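My project was on how much water people waste at the kitchen sink. I picked it after our bill went up in July and my household started arguing about rinsing. I asked people in Zasdale to fill in a short form, and 226 of them did, way more than I'd hoped for!
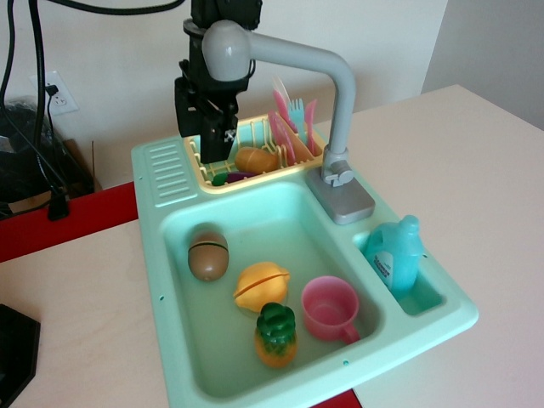

## What I asked

The form had 6 questions, mostly about whether you leave the tap running while you scrub, and whether you rinse fruit under the tap or in a bowl. I also borrowed a meter from Girow and fitted it at home – that took me a whole evening and two wet socks. 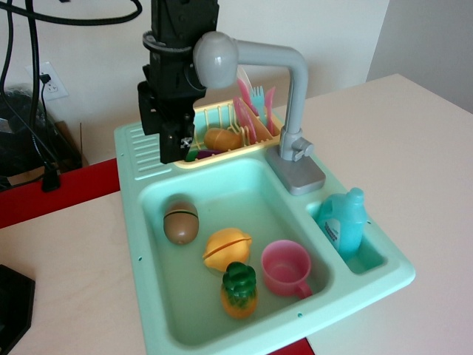 The fruit question got the longest answers by far. Out of everyone, 164 people said they rinse under a running tap, and quite a few wrote that a bowl "doesn't feel clean". I used to think the same (I've switched now, mostly).

## My own kitchen

Over the whole project the meter read 3971 litres, and that's just the kitchen tap. Evenings were the worst, straight after tea, when everyone wants their own plate done first.

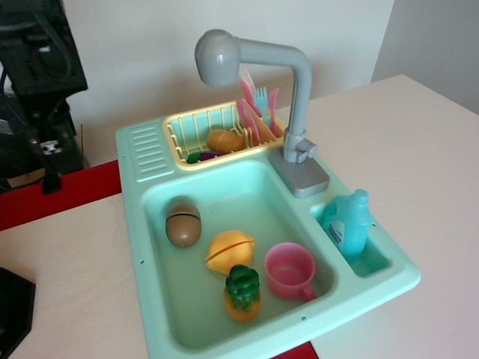
I'd like to try it again with a slower tap head, the sort Dankwa sells, and see if the evening figure drops. I'd also change question four, as people in Edano read it differently when I tested it there and I had to leave those answers out.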